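Subject: Re: [kudby-eats] Anyone been to Senetley lately?
From: Qistina Wibisono

Naidoo wrote:
> Has anybody tried Senetley since they changed the menu in April?
> My sister is in town and wants soup, real soup, and a table where
> we can hear each other. Last time I went they had a 70 minute wait
> and no bread left by 7:15.

Yes! Twice now, and I'd go again tonight if my feet weren't so tired.

The soup you want is the white bean with lemon. It comes in a wide bowl with a slab of toast leaning in it, and it costs 12 dollars, which felt steep until I couldn't finish it. My husband had the short rib and wouldn't share (I got one corner). They bake the bread twice a night now, so the 7:15 problem should be gone.
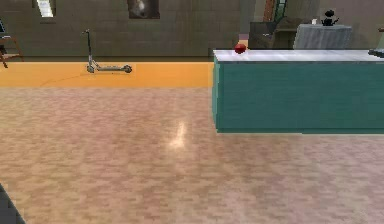
Kick scooter by the tiled floor, simulated room.

On the wait: go at 5:30 and ask for the back room. The front is still loud, all hard walls and the bar right there, but in the back we talked through a whole dinner without leaning in. They take calls for parties of four or more, so if you and your sister can scare up two friends you can skip the line.

One warning, the lot behind the building fills up fast. I park on the 600 block, across from 615, and walk over. 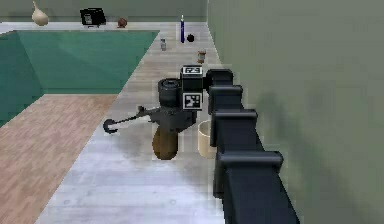 Gripper end of the arm against the green wall, with its two markers.

Also, has anyone been to Stornotik yet? It's the dumpling counter at 724, next to the shoe repair place. I had the pork and chive ones standing up at the window and burned my tongue and did not care one bit. They have nearly a dozen fillings and I plan to get through them all by the end of summer!

Naidoo, please report back on the soup, and tell me if they still have the plum cake.

Qistina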